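Hi Huia,

You asked for something you could read on the bus, so I've kept this to the demonstration day and left the spending table for the quarterly form. The short version is that we ran it, people came, most of it worked, and I've got a list of things I'd like to change before we do another one.

## How the day went

We opened the doors at 10 on the Sunday, in the old reading room at Moltham. I'd been a bit nervous about Sunday (there was junior footy on across the road) but it helped us, I think, as a fair few families wandered over after the game with muddy boots and a sausage in hand. We had 100 printed programs and they were gone before lunch. I don't have a proper head count, sorry. I know you like one. Next time I'll put a clicker by the door.

The plan you approved had three stops: the arm itself, the Gandano simulator on the big screen, and a table where people could sit down and grumble to us about robots in general. The grumble table was the favourite by a mile. One bloke who used to run a cannery line stayed for most of the afternoon and gave us better notes on gripper wear than we've had from anyone we've paid.

## The arm

We did the picking demo in eight sessions. The arm was sorting plastic jars into two tubs, nothing fancy, the same routine you saw in November. Six of the eight went start to finish without me touching anything. In one of the others a jar rolled off behind the bench and the arm kept politely reaching for where it used to be, which got the biggest laugh of the day. The last one I stopped myself. A little kid had ducked under the rope and I wasn't going to muck around. The stop button did its job, the kid got a sticker, and the rope is going to be a proper barrier next time (I've priced two, see below).

The Brusix controller behaved itself all day. You'll remember we had it dropping out in the mornings when the room was cold. I had a heater going from 7 and saw no dropouts, so I can't tell you whether the new firmware fixed it or the heater did. I'll run it cold over the next few weeks and let you know.

One thing I hadn't thought about enough was noise. The compressor lives in the hallway and every time it kicked in I had to stop talking or shout. By the fourth session my voice was shot. A longer hose would let us put it outside under the verandah, and I've added that to the list too.

## Feedback

We handed out 50 comment cards and got a decent stack back. I've typed them all up in a separate file, spelling mistakes included, but some bits you might enjoy:

- "Slower than my nan but she doesn't do jars anymore"
- "Would like to see it drop something on purpose"
- "Who fixes it when you go home?"
- "More chairs"

The third one is a fair question and we got versions of it all day. People weren't fussed about the robot taking over anything, they wanted to know who you ring when it's stuck. I'd like to build the next demonstration around that, with a planned fault halfway through and one of us talking through the fix. It'd be closer to what the packing sheds deal with.

"More chairs" came up a lot as well. Noted!

## The simulator

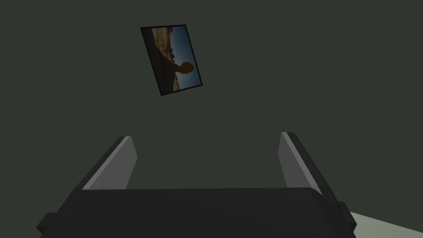 The simulator stop was the one I'd have bet against, and it did better than I'd expected. Gandano lets you choose where you're looking from, and we'd left it set to the gripper's own view for people to have a go. Grown-ups wanted to know about the software, and the kids went straight for the picture on the wall, the desert-looking one with the blue sky, and tilted their heads over to see it the right way up. That gave me an easy way into camera angles, which is normally the bit where eyes glaze over. I'd get them to hold two fingers apart like the gripper's with the gap in the middle, then ask them what was straight ahead. In that view the answer is plain dark wall, with the picture up and a touch to the left, and a couple of them worked out by themselves that you'd have to move the whole hand to line it up. I'd happily give this stop twice the room next time.

The downside is that only one person can drive at once. The queue got long after lunch and a few people gave up. A second laptop would sort it, and MacDonald in the workshop reckons he can loan us his if we book it early.

## What I'd like to do with the remaining money

There's 4,000 dollars left in the events line. I'd like to spend it on:

1. A proper free-standing barrier for the arm. This is the one I'd call urgent, and I won't run another public session without it.
2. The longer air hose and fittings, so the compressor can go outside.
3. Chair hire for the day.
4. A headset mic, the cheap kind. My throat thanks you in advance.

Both barrier quotes are in the shared folder. The dearer one folds flat and would fit in the van, and the cheaper one would need a trailer every time we went anywhere, so I'm leaning towards the dearer one if you're comfortable with it.

## Still to do

I owe you the signed risk sheet with the rope incident added. It's written, I just need a signature from the hall people. The cannery fellow left his number and I want to ring him this week about coming in to look at the gripper pads. I've also promised the school a shorter version of the demo for one of their classrooms, simulator only, and I'll send you the outline before I agree to a date.

Could you let me know about the barrier when you get a minute? The supplier is holding the price until the end of the month.

Cheers, and thanks again for backing this one.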